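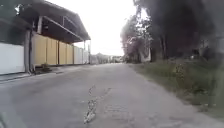
Stullovden (restored version) – anyone else completely floored?

Forum: Older and Overlooked Films
Replies: 11

reelgoner
I finally sat down with the restored Stullovden last night and I have to talk to somebody, because my household went to bed after the ferry sequence and left me alone with it. I'd only ever known the old tape transfer, the one where every night scene looks like soup. What a difference! You can see the faces now. You can see that the older sister is already crying when she turns down the loan, which changes the whole middle of the movie for me (I always thought she was just being hard).

For those who don't know it: two sisters inherit their father's boatyard, one wants to sell, one wants to stay, and a buyer from the city keeps turning up with better and better offers. There's hardly any plot beyond that. It's all in who sits where at dinner. I love it so much.

So, questions. Is this the same cut as the tape? I could swear there used to be a scene in the post office. And what does everybody make of the ending?

matinee_moth
Oh, I'm so glad somebody started this. I've been pushing this movie on people for years and all I ever had to lend them was that awful tape.

It's a different cut, yes. The post office scene is gone and so is the short bit with the neighbor's dog. In exchange we get the long breakfast, which I'd never seen before, and the extra verse of the song at the funeral. Total running time comes out 9 minutes longer than the tape.

The ending: she stays. I've never thought it was a puzzle.

Dutch Angle Dan
Going to disagree with moth right away. She doesn't stay. She puts the keys on the hook, sure, but watch her shoes. She's in her town shoes in that last scene, the ones from the arrival at the start. Everywhere else in the yard she's in boots.

Restoration is lovely, no argument there.

matinee_moth
Dan, she's in town shoes because they've just come from the funeral!

Dutch Angle Dan
The funeral's the day before. There's a whole night in between – the lamp scene.

reelgoner
I went back and checked and you're both sort of right? There's a night in between, but the dress is the same one she wore at the funeral, so either she slept in it or continuity slipped. I'd like to think she slept in it. The lamp scene fades out with her sitting up in the chair, so it could be.

I'm now going to watch the whole thing again, so thank you both for my evening.

pan_and_scandal
I'll be the grump here. I like Stullovden, I don't love it, and I think the long breakfast hurts it. The tape cut got you from the argument to the boat in one hard jump and it was thrilling. Now we have to watch everyone butter bread. I timed it because I was annoyed, and the first line of dialog comes after 2 full minutes.

And I miss the post office! That was the only scene where the younger sister gets to be funny. Without it she's a sulk for the entire first half.

orchestra_pit
The breakfast is my favorite thing in it, so we can't be friends :)

What I really want to talk about is the sound, though. On the tape the music was so muddy that I had no idea there was an accordion in the opening. There is! It comes in under the strings right when the ferry door drops, and then you hear the same tune again when the buyer is whistling in the yard. He's whistling THEIR father's song. How would he know it? I had goosebumps. I've seen this movie maybe a dozen times and never caught that.

reelgoner
Wait wait wait. He whistles it? In which scene?

orchestra_pit
Second visit, when he's looking over the slipway and she's up on the ladder. It's quiet. Use headphones.

reelgoner
Found it. Oh my goodness. So he knew the father! That makes his first offer, the insultingly low one, so much worse. Or so much sadder, I can't decide. He says "I've been past here before" and I always took that as small talk.

pan_and_scandal
Or the composer had one good tune and used it twice.

orchestra_pit
Ha! Possible, but the actor is whistling it on set, you can see his mouth match. Somebody had to teach it to him before they shot the scene, so somebody meant it.

pan_and_scandal
Okay, that's a fair point. I'll give it another listen. Still don't like the breakfast.

secondrow_left
Joining in to ask something practical. I've read all this and now I badly want to see it. Is the Lustex disc the restored version, or do I need the Brophy one? The two listings use the same cover and I can't tell them apart.

matinee_moth
Lustex is the restoration. Brophy is the old transfer with a cleaner menu, please don't spend money on it. Check the back: the Lustex one gives the director's commentary in the extras and the Brophy one has nothing but a trailer.

The commentary is worth the price by itself, by the way. The director spends most of the dinner scene talking about soup, what kind it was and who refused to eat it, and then out of nowhere says something so sharp about how families divide a table that I had to pause the disc and walk around the kitchen.

Dutch Angle Dan
Small correction, the Brophy disc does have one thing the Lustex doesn't, and that's the post office scene, because it's the old cut. So if you end up loving the movie like the rest of us you'll want both. I'm not proud of owning both.

Also, mind the Lustex subtitles. They're good for the most part but they leave the song untranslated, and the funeral verse matters. It's a verse about leaving the door unlocked for whoever comes home late. Which, I'd argue, supports my reading and not moth's.

matinee_moth
It supports MINE. She's the one inside with the door unlocked!

secondrow_left
Thank you, ordering the Lustex one now. I've been trying to skim past the ending talk with one hand over the screen and I'm afraid I've learned a lot about shoes.

reelgoner
You'll be fine, you can't spoil this one. I could tell you every single thing that happens and you'd still want to see how they look at each other.

By the way, does anyone live near Orley? The movie house there has it on the big screen in January, one showing only. I'd have to drive for it but I think I'm going to. The ferry sequence on a real screen, with that accordion coming up in a room full of people... I can't not.

orchestra_pit
I'm 30 miles out and I'm absolutely coming. Does it have decent speakers? I saw a silent with live piano there and it was wonderful, but I've no idea what they're like with recorded sound.

pan_and_scandal
Speakers are good, seats are terrible. Sit toward the back, the front rows have you staring up at everybody's chin. I'll probably go too, if only to get a snack during the breakfast.

Dutch Angle Dan
Too far for me, sadly. Somebody please look at the shoes and report back.

matinee_moth
I'll be there and I'll look at the shoes and I'll be right.

While I'm here, has anybody seen the director's earlier one, the one with the lighthouse school? I've only come across a clip. It looked like the same kitchen, same window over the sink, and I wondered if they reused the house.

orchestra_pit
I've seen it! Rough around the edges but there's one long scene of the children learning a round, and the camera just goes from kid to kid as they come in, and one of them comes in wrong and carries on anyway. I'd watch that over most entire movies. I think you're right about the kitchen. The tiles behind the stove look the same to me.

It deserves its own thread. I'll start one tonight once I've dug out my notes.

reelgoner
Please do! And I just noticed this thread is at 3,102 views, so there must be plenty of you reading along without posting. Come and say hello, and tell us if she stays or goes.

quiet_usher
Hello from one of the readers. She goes, but she comes back in spring. Look at the calendar by the door in the last shot, there's a page folded down.

matinee_moth
There's a CALENDAR?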